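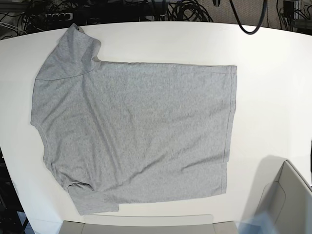
## Section 3: Connecting the Meltix tuner to your antenna

Read this section through once before you start. You need the Meltix tuner, two coax jumpers and the ground strap from the accessory bag.

**Caution:** Turn off the transceiver and unplug the power supply before connecting any cable. Never work on an outdoor antenna with a thunderstorm in the area.

1. Fasten the ground strap to the wing nut on the rear panel. Run the other end to your station ground by the shortest path.
2. Connect a jumper from the transceiver to the socket marked TX.
3. Connect the second jumper to ANT 1, and from there to your feed line. Leave ANT 2 capped if you have one antenna.
4. Plug in the control cable. The plug is keyed – do not force it.
5. Restore power and set the transceiver to AM or CW at its lowest output.
6. Press TUNE and hold it until the green lamp lights.

**Note:** The tuner has 398 memories. Each good match is stored by itself, so the next tune on that frequency is much quicker.

If the red lamp flashes nine times, no match was found. Check the feed line connectors first, then try a different frequency in the same band.

**Caution:** Do not press TUNE at full power. This can damage the relays and is not covered by the Wolemero warranty.

Owners of the older Wainwright control cable need the adapter shown in Section 9.

Revised 7/29/26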